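灰色超细纤维毛巾越洗越硬，还掉毛，有救吗？

Bontu Tsegaye 发布于 5月12日 星期六
浏览 3183 次

大家好！我最近迷上了整理毛巾柜，越叠越上瘾，可是碰到一个难题，来请教各位。

家里有一批灰色的超细纤维毛巾，用来擦台面和玻璃，刚买回来的时候真的好用，水一抹就没了！现在用了大半年，摸上去发涩，吸水也慢，擦完玻璃还留一层细细的绒。包边倒是都还结实，没有开线。
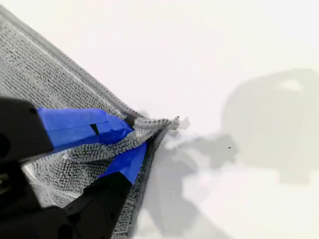
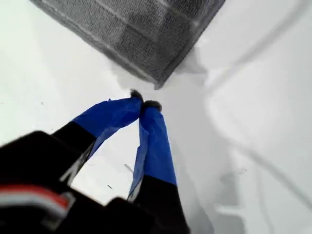 灰毛巾铺在白色台面上，见第一张。

我的洗法是跟衣服一起丢进洗衣机，放柔顺剂，然后烘干。想问三件事：

一、变硬的还能不能洗回来？
二、叠的时候包边朝里还是朝外？我试过好几种，总觉得柜子里不够整齐。
三、擦玻璃和擦灶台的要不要分开？

我特别喜欢这种带一点点条纹纹理的面料，舍不得扔，求支招！

Jonatan Lindqvist 回复
被提问者采纳，50 人觉得有用

能救，大多数都能救！我家的也硬过，后来洗回来，软得我当场又把整个厨房擦了一遍，哈哈。

问题多半出在柔顺剂上。它会在纤维表面留一层膜，吸水自然就慢了。烘干温度太高也伤，这种纤维怕热，烫过头的部分会发硬，那种就回不来了，只能降级去擦鞋擦车轮。

我的做法：盆里放温水，手放进去不烫就行，加一小勺普通洗衣液，泡上半小时，中间用手揉几下。水要是发浑，就换一盆再泡。之后单独进洗衣机，水位调高，漂洗两遍，什么柔顺剂、香珠都别放。拿出来抖开，挂在通风的地方晾干。第一次洗完可能只好一半，别灰心，再来一次，手感会继续变好。

掉绒的问题，我猜绒不一定是它自己掉的。超细纤维很会粘东西，跟棉T恤、棉浴巾一起洗，别人的毛全跑到它身上去了。分开洗两三次再看看。晾干以后拿到阳台上用力甩，能甩下来不少。

叠法我有心得！先把毛巾在桌上摊平，四个角都拉一拉，尤其是包边那一圈，洗完容易缩成波浪，趁铺平的时候用手掌从中间往外推。然后长边对折，再对折一次，最后三折，把折口朝外，包边全部藏在里面。放进抽屉要竖着放，像书一样，拿一条不会带倒一片。我用的是 Grustberg 的浅抽屉盒，宽度刚好放两排，看着特别舒服。没有盒子用鞋盒也一样。

擦玻璃和擦灶台的一定要分开，油进了纤维很难洗干净，擦玻璃就会一道一道的。

Ella 回复
13 人觉得有用

楼上说得好全！我补充一个分类的小办法：在包边的角上用彩色棉线缝一针，蓝线擦玻璃，红线擦灶台，不缝线的擦家具。洗多少次都在，比写字强，写字会晕开。

还有，我是卷着放的，叠成长条以后卷紧，塞进篮子里，孩子自己也会拿。缺点是卷起来占地方，柜子小的还是听楼上的竖着放吧。

白醋我也试过，漂洗的时候加一点点，味道晾干就散了。效果嘛，感觉有，但说不准是醋的功劳还是多漂了一遍的功劳。千万别跟漂白水放一起用！

Wouters 回复

扔了买新的啊，又不贵。我家攒了一大袋，一条用到硬就换一条，少说也省了我 1000 次搓洗。

Bontu Tsegaye 追问

谢谢大家！旧的我还是想留着，嘿嘿。已经泡上两条了，水真的是浑的，吓我一跳。竖着放的办法我马上试了，抽屉一拉开好漂亮！想再问一句 Jonatan，三折的时候如果毛巾是正方形的，还是先对折两次吗？

Jonatan Lindqvist 回复

正方形的对折一次就好，变成长方形以后直接三折，不然太厚，竖起来会自己弹开。泡完记得多漂洗一遍！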